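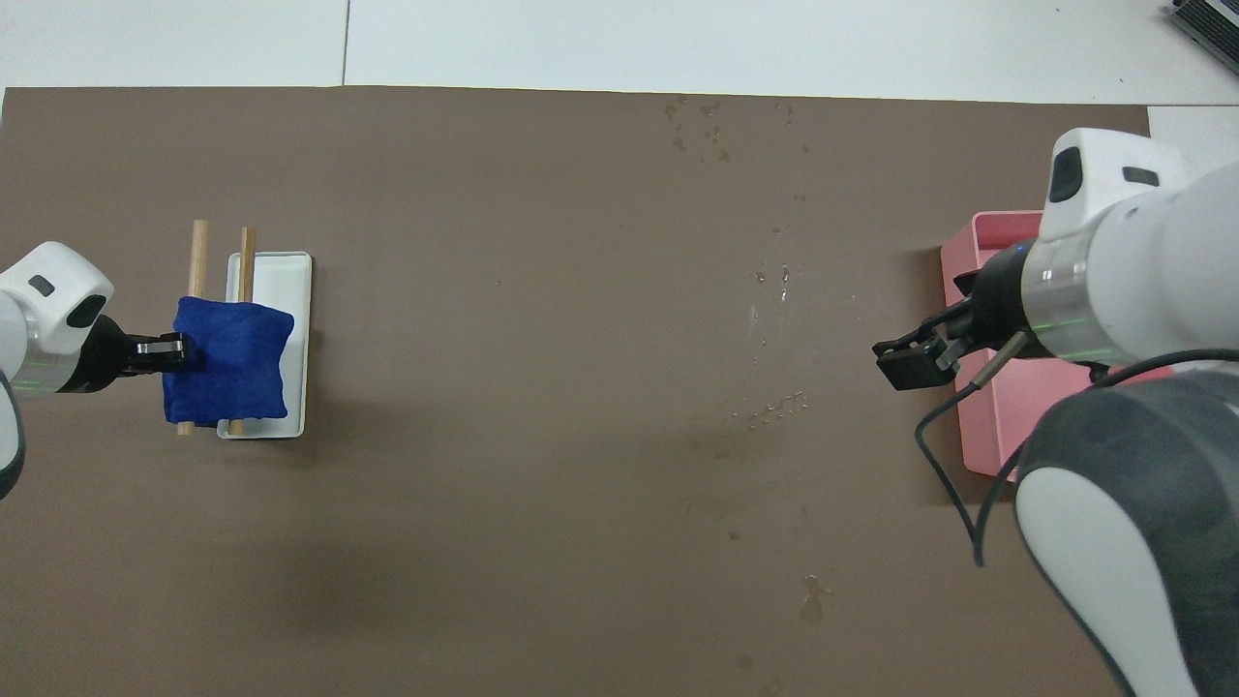 Gridel : tu le mets bien à cheval sur les deux tourillons, comme là, et pas sur un seul ? Chez moi ça change tout.

Oui bon, je remets ma demande au propre, le fil est devenu illisible après le déplacement de rubrique.

Séchage lavettes microfibre sur petit support à tourillons
posté par marmotte58

Bonjour, vite fait entre deux lessives. J'ai un petit support de plan de travail, deux tourillons en bois debout sur un plateau blanc. Acheté chez Wiscombe, modèle Jinus, pas cher. J'y mets mes carrés microfibre après la vaisselle. Problème : le matin c'est encore humide au milieu, et ça sent. Pas fort mais ça sent. Lavés à 60, sans adoucissant (je sais, je sais). Cuisine au nord, fenêtre fermée la nuit à partir de novembre. Et les tourillons commencent à foncer en bas, là où ils rentrent dans le plateau.

Donc : comment vous posez le tissu ? Et pour le bois, huile, vernis, rien ? Merci d'avance, désolée pour les fautes je tape sur le téléphone.

Gridel

Je reprends ce que je disais. Un seul tourillon = le chiffon se replie sur lui-même, deux couches collées, ça sèche jamais. À cheval sur les deux, l'air passe dessous entre les bois. Faut bien essorer avant. Vraiment essorer. Et pas bouchonné, tu tires les coins, sinon tu retrouves les mêmes plis humides qu'avant.

Autre truc, le plateau. L'eau y stagne. Un coup d'éponge le soir, et une fois par semaine je retourne tout dans l'évier. Pour l'odeur : casserole d'eau bouillante, percarbonate, une bonne cuillère, une heure de trempage. Pas sur les couleurs vives par contre, j'ai eu des bleus qui sont devenus gris. Vérifie l'étiquette, certaines microfibres supportent mal le très chaud.

tupperwoman

Moi je les jette au panier tout de suite et j'en prend un propre. J'en ai un paquet entier dans le tiroir. Problème réglé lol

vieux_copeau

Pour le bois. Si c'est du hêtre brut ça noircit, normal, il boit par le bout. Démonte si c'est pas collé. Laisse sécher 4 jours au sec, pas sur le radiateur (ça fend). Ponçage grain 200, léger, dans le sens du fil. Après, huile dure, marque Acuña chez moi mais une autre fera pareil. Deux couches fines, essuyer l'excédent, insister sur le bout qui va dans le trou. Vernis j'évite, ça s'écaille au pied et l'eau passe dessous.

Attention les chiffons pleins d'huile ça peut prendre feu tout seul roulés en boule. À plat dehors, ou dans l'eau. Pas à la poubelle direct.

Si c'est collé, tant pis, tu ponces sur place avec une bande de papier enroulée autour et tu masques le plateau au scotch. Si c'est juste foncé et pas mou, c'est que l'aspect. Mou = à changer, du tourillon ça se vend au mètre, prends ton diamètre avant d'y aller.

marmotte58

Merci ! Les miens sont pas collés, je viens de tirer dessus. À cheval sur les deux dès ce soir, percarbonate ce weekend, et je tente l'huile après. Sauf sur les bleus pour le percarbonate, bien noté.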